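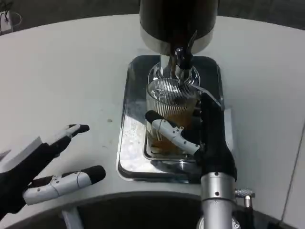 An amber drink from the dispenser, Kemness, before my appointment

Foot clinic again. Third visit since April and I still can't say what I've paid for, apart from the parking.

The new one is in the Boersma building, two floors up, which seems a strange place to put people who can't walk properly. The elevator works but it takes its time, and I watched a woman in a surgical boot give up on it and take the stairs sideways. I should have offered her an arm. I was thinking about my own heel.

The heel, for the record: bad first thing in the morning, fair by ten, bad again after sitting. Right foot only. Same as last month, same as the month before. I wrote that on the form, and then the assistant asked me all of it over again and typed it in while I talked. I don't know what the form is for.

The doctor was pleasant enough. She pressed her thumb into the spot, I yelped, and she said yes, that's the plantar fascia, as if the yelp had settled it. Maybe it had. She wants me in custom orthotics. The brand is Valtero and they cost 400 dollars, and my plan won't touch them. I asked what the odds were that they'd do more than the drugstore pair I already have. She said "many patients notice a difference." I asked how many. She said it varies. I'm sure it does.

There was a poster in the exam room with a foot glowing red and then the same foot glowing blue, and Valtero's name along the bottom. I looked at it for a good while as she typed. I would trust the poster more if it came from anybody who wasn't selling the inserts.

To be fair to her, when I pushed, she said I could hold off and do the stretches properly first. Properly! I told her I'd been doing them. She asked me to show her, and I had my back knee bent the whole time. So that's two months of stretching something else, I suppose. The last place gave me a sheet with a drawing on it and never once watched me do it. That was the most useful part of the visit and it cost nothing extra, unless it turns up on the bill.

New orders: calf stretch against the wall, back leg straight, heel down, hold for 30 seconds, 3 times each side, morning and night. Roll the arch on something cold. No bare feet on the kitchen tile. She also said to throw out the Vellers, and there I put my foot down, the good one. I've had those shoes for years and they've never hurt me. She bent one in half like a taco and handed it back without a word. I wore them home.

I didn't sign for the orthotics. The front desk had the order sheet printed already, with a yellow flag where my name goes, and I didn't care for that. I said I'd call.

It's 2155 now and I've done the evening round with my palms flat on the hallway wall. Straight knee this time. It pulls in a completely different place, higher up, almost behind the knee. The heel feels exactly the same. I'll give it until the next visit and write down the mornings, good and bad, so I have something to hold up against "it varies."

Frozen water bottle is in the freezer door. Shoes are by the bed — the Vellers, for now.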